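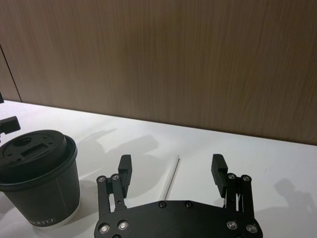

*Palhinha sobre a mesa, entre os dedos abertos da garra; à esquerda, copo de café com tampa.*

# Naltano: estação de dois braços para copa e balcão

O Naltano é vendido pela Cleno como "ajudante de copa". Nós alugamos e revendemos o equipamento, mas preferimos que o cliente leia esta página antes de pedir orçamento.

**O que vem incluído**

- dois braços com garra de dois dedos
- câmaras, cablagem e comando
- 12 meses de assistência em Portugal continental
- instalação e um dia de formação

A mesa não está incluída. Pede-se tampo liso, claro e bem nivelado.

**O que faz, por enquanto**

Pôr uma palhinha num copo com tampa é o tipo de tarefa que aparece em todos os folhetos do setor. Parece coisa pouca. A palhinha é fina, rola, dobra com facilidade, e a abertura da tampa deixa pouca margem para erro. Um empregado faz isto sem olhar, a falar com o cliente seguinte. Ao Naltano convém dar um só copo, a mesa desimpedida e tempo.

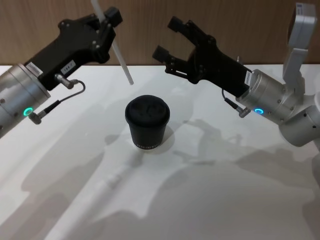

*Palhinha na garra esquerda, ainda acima da tampa. Garra direita aberta.*

Bendik Blomqvist, da Cleno, fala em "autonomia de balcão" já em julho. Cornel Ilie, o nosso técnico, pede para ver isso com copos de três tamanhos e uma fila à frente. Até lá, não aceitamos encomendas para serviço ao público.

**Para quem pode servir**

Laboratórios, escolas técnicas e empresas que queiram testar tarefas pequenas com paciência. Para cafés, cantinas ou cozinhas de casa, a nossa resposta é não.

**Condições**

Aluguer: 800 € por semana, mínimo duas semanas. Caução: 4.000 €. Transporte à parte. Referência de catálogo: 503.

Preços revistos em 2019-03-12, sem IVA.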